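## Folding a quilted jacket for the Velton 5 storage bag

1. Clear a space on a bed and lay the jacket flat, front side up.
2. Close every pocket zipper. Pulls left open can snag the bag lining.
3. Smooth the front panels with your palm — don't press hard on the filling. 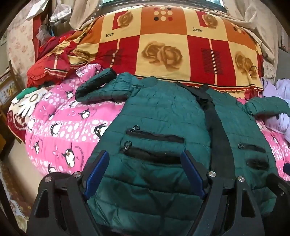
*Fig. 5. Jacket laid out on a quilt, front pockets facing up.*

4. Fold both sleeves across the chest, then fold the hem up to the collar.

**Caution:** Do not store a damp jacket. Air it out first.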